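Idthorpe Boards > Manipulation > Data collection
Thread: Zipper episodes, when to discard?

buken_arm
Posted Apr 1, 2018
We are collecting teleoperated demos of opening and closing a soft bag. Target is 400 accepted episodes before the first training run. Current reject rate is too high and I want to know whether my criteria are wrong. Wrist views:
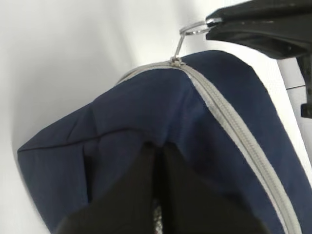
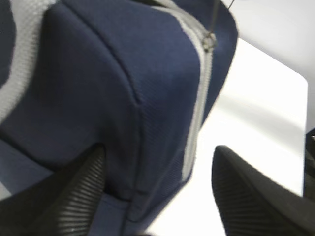
My discard rule is currently "any episode where the operator regrasps the bag more than once." That throws out a large share of the long runs and almost none of the short ones, so the accepted set is skewed toward bags that happened to start in an easy pose. The gray zipper tape against navy fabric gives the encoder a strong edge to follow, and I suspect the policy will learn that edge and ignore the fabric. I have one bag. I can get more, but every new bag means another day of operator warmup. Logging is the Nistarik recorder, stock settings, joint states plus wrist video. Questions: keep the regrasps or not, and how many bags is enough?

torque_ripple
Keep the regrasps. A policy that has only seen clean first grasps has no idea what to do after a bad one. We went through this with drawstring pouches. First set was 634 episodes, all clean, and the arm would miss the cord and then sit there closing on air until timeout. Added 50 episodes with deliberate misses and corrections and the stall mostly went away.

nikzad_user
Disagree, at least as stated. There is a difference between a correction and dithering. If the operator regrasps because the fabric slipped, that is a correction. If the operator regrasps because they changed their mind, you are training on indecision. Two people watching the same state and choosing different actions is bad enough without one person doing it inside a single episode.

torque_ripple
And how do you separate those after the fact? Nothing in the joint log says "changed my mind."

nikzad_user
Foot pedal. Operator taps it when a grasp fails. One extra channel. We run Nikzad on top of the recorder and it takes the pedal as an event marker. Regrasp with a marker is kept, regrasp without one goes to review.

buken_arm
I have a spare pedal input. That I can do this week. Does the tap need to be accurate in time?

nikzad_user
Within a second is fine. You are only using it to sort episodes.

seamline
On the number of bags: one is not enough, and I would not wait for 400 to find that out. Train on what you have at 50, then test on a bag with dark tape on dark cloth. If it falls apart you know the edge was doing the work. Also check your wrist view for how much the bag hides. With the cloth that close to the lens, one fingertip is partly buried and the slider is a small thing at the far end of the tape. I would want a second fixed camera from the side.

buken_arm
Side camera is mounted but I was dropping the stream to save disk.

seamline
Stop dropping it. Downsample if you have to. You can ignore a stream at training time but you can't get it back.

torque_ripple
Agree on the stream. Not sure about training at 50. Soft goods at 50 episodes fail for so many reasons that you won't be able to blame the tape.

seamline
Then run the same 50-episode checkpoint on the original bag too. You are comparing the two results — the absolute number doesn't matter.

torque_ripple
If both are near zero there is nothing to compare.

seamline
Then he collects more and repeats it. Costs an afternoon.

buken_arm
Plan for now: pedal on, side stream on, regrasp limit removed, 20 episodes per starting pose before I change the pose. Old rejects go back in the queue for manual review. Will post the checkpoint results for both bags when I have them.

nikzad_user
Tag the old rejects separately. They have no pedal channel and the loader will read that as zero failures.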